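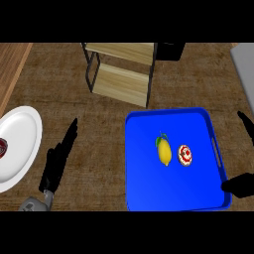 Room visual: small two-tier side table or step stool with black metal frame and light-wood panels on a brown textured floor.

Sidon External Blinds
Straight-drop outdoor blinds for patios, verandas and large windows
Supplied and fitted by Mallton

Product overview

The Sidon is a straight-drop external blind made to measure for each opening. It is intended for patios, covered terraces and south-facing or west-facing glazing where shade is needed on the outside of the glass. The fabric runs in side channels fixed to the wall or posts, and is held at the bottom by a weighted bar. When fully raised, the fabric is stored in a closed headbox.

The range is offered in two versions. The Sidon Manual is worked by a removable crank handle. The Sidon Motor is driven by a tubular motor inside the roller and may be operated from a wall switch, a hand-held remote control or both.

Fabric

All Sidon blinds are fitted with Laryea mesh, a coated polyester screen cloth. Laryea is stocked in 11 colours, from off-white to charcoal. Darker colours give a clearer view outwards; lighter colours admit more daylight and are often preferred for north-facing rooms. Customers are asked to choose from physical swatches, as colours on a monitor are not a dependable guide.

A clear PVC panel may be set into the Laryea mesh on request. Blinds with a clear panel must not be rolled up while wet.

Frame and finish

Headbox, side channels and bottom bar: powder-coated aluminium
Headbox height: 142 mm
Fixings: stainless steel, supplied with the blind
Standard finishes: white, cream, slate grey, black
Other finishes: to order, subject to a longer delivery period

Operation

The crank handle of the Sidon Manual is supplied with a wall clip. Left-hand or right-hand operation must be stated at the time of order and cannot be changed once the blind has been made.

The Sidon Motor requires a permanent mains supply within reach of the headbox. Mallton does not carry out new electrical wiring, and the supply should be in place before the fitting date. The optional Waro wind sensor raises the blind when movement of the bottom bar passes a set level. The sensor is battery powered and is attached to the bar by two screws.

Blinds without a Waro sensor should be raised by hand in strong winds and whenever the property is left unattended for a long period. Damage caused by leaving a blind lowered in such conditions is not covered by the guarantee.

Measuring and fitting

Every order begins with a site visit. The surveyor records the width at the top, middle and bottom of the opening, checks the posts or brickwork for level, and confirms the position of gutters, downpipes, lights and door handles. Mallton does not make blinds from measurements supplied by the customer, except where a replacement fabric is being ordered for an existing Sidon frame.

Fitting is carried out by two installers. Clear access to the opening is required, both inside and out, and garden furniture or pots should be moved beforehand. The installers will demonstrate the controls and leave a printed care sheet.

Our fitting service is managed by Svetozár Ďurica, to whom questions about listed buildings, rendered walls and timber posts may be addressed through the contact form.

Care

Brush off loose dirt with a soft brush. Wash the mesh with lukewarm water and a mild soap, rinse, and leave the blind lowered until it is dry – a blind rolled up damp may mark. Side channels should be wiped out each April, before the blind comes back into regular use. Do not use solvents, abrasive pads or a pressure washer, and do not oil the channels.

Prices

Sidon Manual, from £1492 including survey and fitting
Waro wind sensor, £69 when ordered with a Sidon Motor
Sidon Motor, price on application

Prices were last reviewed on December 20, 2022 and include VAT. A written quotation is issued after the site visit and takes precedence over the prices shown on this page.

Related products

Sidon replacement fabrics
Spare crank handles and wall clips
Waro remote controls
Laryea swatch set – free of charge, one per household

Request a survey
Download the care sheet
Guarantee terms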